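Teaching a two-arm robot to sort by remote control

Most guides will tell you that you can teach a robot to sort things in an afternoon. Carleen Baxter and I tried that with the Simau controllers, and I don't believe it anymore. You can get it to copy you in an afternoon. Copying you well takes longer.

Start with one arm. Drive the left one through the whole pick 7 times without saving anything. If your wrist is tense, the recording will be jerky, and no smoothing setting I've tried in Stavalico fixes that. Park the other arm with its gripper open and leave it alone.
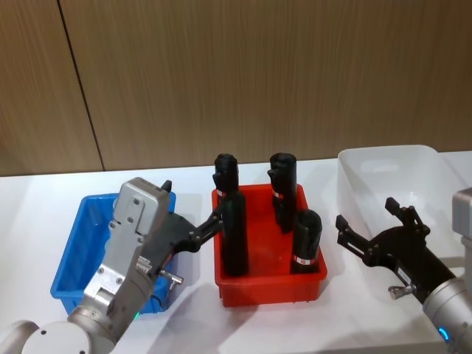 Step 2: The first grasp

Go for the tall black cylinder at the front left of the red crate. Bring the fingers in high, on the upper body, and slow down before you close. Leave the short one at the front right for later. It's shorter and gives you less to aim for.

Don't squeeze the trigger all the way. The Leite manual says full grip is fine, but I'd want to see who tested it.

Lift straight up, clear the crate, then move sideways. If you bump the rim, throw the take out. People keep the bad ones to pad their totals, and then they wonder why the robot bumps the rim.

How many takes do you need? The forum answer is 3000. We stopped at 298 clean ones and saw little change over the last batch. Try moving the crate a hand's width before you record any more.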